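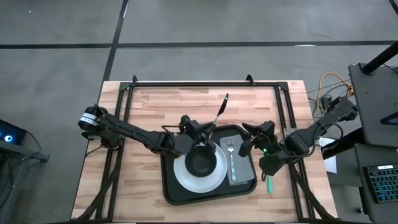
How far has the tray service got since the May report?
Trays now go out to 80 residents at Alvarado House on weekdays, and the weekend rota starts in the new year.

Each setting is a plate, a bowl, a folded napkin and a fork on one tray. Jasmina Kelmendi has trained the kitchen staff in laying them up. Soup was arriving spilt on the upper floor, so we moved to deeper bowls - complaints fell to 2 last month.

Spending on tableware stands at £275. The remaining order, 119 napkins from Grinar, is late and Zlatko Matić is chasing it. We are not asking for further money this quarter.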